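Shop Notes: The Shaving Soap Question

Several of you have written in to ask whether you should give up canned foam. The letters tend to arrive in December, when somebody in the household has been told to ask for something nice and can't think of anything. So I have spent a month lathering, and my neck has opinions.

Gronside has stocked two hard soaps since April, the Sullero in its screw-top tub and the Memon, a plain puck that comes wrapped in paper and looks like something you'd find in your grandfather's coat. Both are made for a brush and a bowl. Both will last most people well into next year, provided you let them dry between shaves and don't leave them sitting in a puddle the way Sota Nagano does. Sota runs our Saturday counter and has a beard, so I'm not sure why he owns one at all.

The Sullero is the easy one. Wet the brush, shake it out twice, swirl for half a minute and you have a decent lather even if you were thinking about something else. It smells of cedar and a bit of lemon. The Memon makes you work. My first three tries came out like dishwater, and I shaved with it anyway out of stubbornness. Chie Ikeda, who has been teaching the evening shaving class longer than I've been writing this column, watched me do it and said, "More soap, less water, and stop stabbing it." She was right on all counts. Load the brush until it feels tacky, then add water a few drops at a time in the bowl. Once you get there, the Memon is thicker and slicker than the Sullero, and the razor seems to have somewhere to be.

I do most of my testing before breakfast, at an hour when I'd normally be useful for nothing but toast.
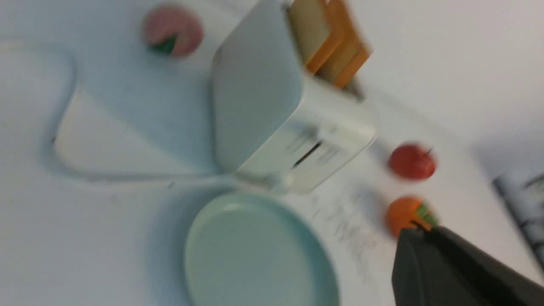
Toaster, green plate, fruit.

On brushes: you need one. Fingers will get you a sort of lather, and so will a kitchen sponge (a reader wrote in about this, and I hope he's healed). A synthetic brush is fine for either soap. It dries fast and doesn't smell of barnyard for the first week. If you already have a natural one, soak the bristles in warm water while you shower. Don't soak the handle. Parveen Kakakhel re-glued two of them at the repair bench last week, and she would like it known that she has other things to do.

Now, the sensitive matter of aftershave. Clavar has sent over a new balm with no alcohol and hardly any scent, and I like it more than I expected to like anything in beige packaging. It goes on a little greasy and settles down by the time you've found your shoes. Faisal Hashmi prefers the old splash that stings, on the grounds that it wakes him up. Coffee is also available, Faisal.

If you have dry skin, start with the Sullero and the balm. If your stubble could sand a deck, buy the Memon and give it a week before you complain to me. And if you're perfectly happy with foam from a can, carry on. You'll be out of the bathroom sooner than I will.

A few bits of business. Chie's next evening class still has places. Bring your own razor and a towel you don't love. Talha Kakakhel is taking names at the counter, or you can reply to this newsletter and I'll pass it along, eventually. Soap left out of its tub by a sunny window will crack, and we don't exchange cracked soap, however sad the photograph. Last month's newsletter went out to 856 of you with the wrong closing time in it. We shut at six. My apologies to the gentleman who tried the door handle for quite a while.

Next month I'll be looking at styptic pencils, for reasons that will be obvious to anyone who has seen my chin.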